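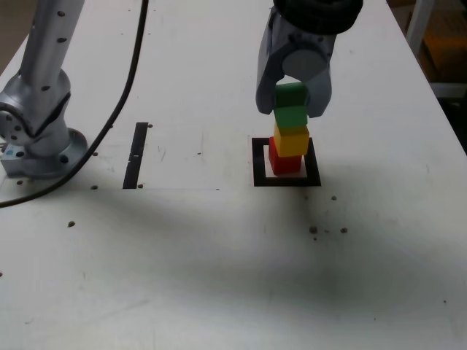 **Satico bench manipulation kit – evaluation before purchase**

Forum: Procurement and Equipment Reviews

---

**bustonum_lab** wrote on Thursday, January 18, 2024:

Our department has been offered the Satico bench kit through Karppinen, the regional distributor. The offer covers the arm, the parallel-jaw gripper, the colored block set and the stacking exercises. We would welcome comments from institutions that have completed an evaluation period. Our principal concern is whether the gripper fingers are suitable for work on short stacks, where clearance beside the lower blocks matters.

---

**v_ikonen** replied:

The Trostport training center evaluated two of these kits last year, and I was responsible for the written report. The stacking exercise ran 100 times on each bench with a target of four blocks inside the marked square. Placement was satisfactory on both. The fingers are long in relation to the blocks. When the top block is set down, they extend alongside it to the block beneath, so a stack that has drifted sideways may be touched on release. We advised instructors to check the offset of the second block before continuing.

Veikko Ikonen
Trostport

---

**mill_road_tech** replied:

I must disagree with the word "satisfactory." In the opening picture the yellow block is offset to the right of the red one, and the red block is toward the upper left of the square. A kit sold for instruction in accurate placement should center its base block.

---

**v_ikonen** replied:

The exercise as supplied requires only that the base block rest within the outline. Centering is a separate exercise in the second workbook. I accept that the distributor's literature does not make this distinction clear, and our report said so.

---

**mill_road_tech** replied:

Then the second workbook should be included in the base price. Our quotation listed it as an option.

---

**hallam_eng** replied:

We purchased one kit and remain generally content with it. Two points for the original poster:

- The service agreement covers the arm and gripper. Finger replacement is charged separately.
- Cable routing is left to the customer. We fitted our own clips – the installer did not object – and recommend that this be agreed in writing before delivery.

I share the view that the workbook should be included. It would not have changed our decision.

---

**bustonum_lab** replied:

Thank you all. We have asked Karppinen to quote again with the second workbook and one spare set of fingers included. Mr. Ikonen, would Trostport be willing to release the section of the report that concerns finger clearance?

---

**v_ikonen** replied:

Yes. The section is 20 pages including the result tables. Please send a request from your institutional address and I will forward it.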